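Keeping a Small Galley in Order

We have lived aboard Rurkon, a 44-foot ketch, for long enough to have thrown out most of the kitchen gear we started with. These are the habits that stuck.

Dry goods

Cardboard stays on the dock. Roaches lay eggs in the folds, and wet cardboard falls apart in the bilge anyway. Flour, rice and pasta go into screw-top jars with a bay leaf in each. Write the cooking time on a strip of tape before you toss the box.

Fresh food

Buy vegetables that have never been refrigerated if you can find them. Cabbage, onions and limes will keep for weeks in a locker with some air. Store onions and potatoes apart – they spoil each other. Turn eggs every couple of days. Tomatoes should be bought at different stages of ripeness and eaten in order.

Baskets work better than plastic bins for anything that needs air. Wicker is also quieter in a rolling anchorage. Scrub new baskets with salt water, rinse them in fresh, and leave them in the sun for an afternoon before they come below.

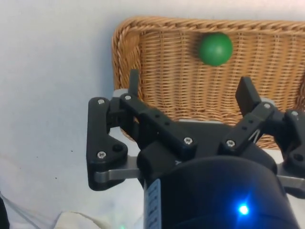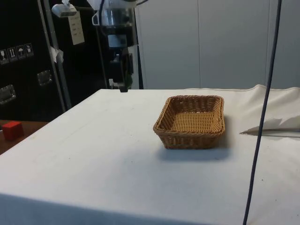 Line the bottom with a dish towel and change the towel when it feels damp. Go through the produce every morning and pull anything soft.

Water

We carry 166 gallons and still wash dishes in salt water when the harbor is clean enough. Rinse with fresh from a spray bottle. A foot pump at the sink saves more water than any other change we made. We put ours in at Bomholm over a long December and wish we had done it the first year.

The stove

Shut the propane off at the tank after every meal. Check the hose fittings with dish soap and water when you change a tank. Grease the gimbal pins twice a season. A pressure cooker with a locking lid is the safest pot underway, and it does dried beans in 45 minutes without a soak.

Mold

Wipe lockers with white vinegar, let them dry with the doors open, then repack. Skip the bleach on varnish. Lockers against the hull need it most, and the one behind our stove gets done every 2 weeks in the wet season.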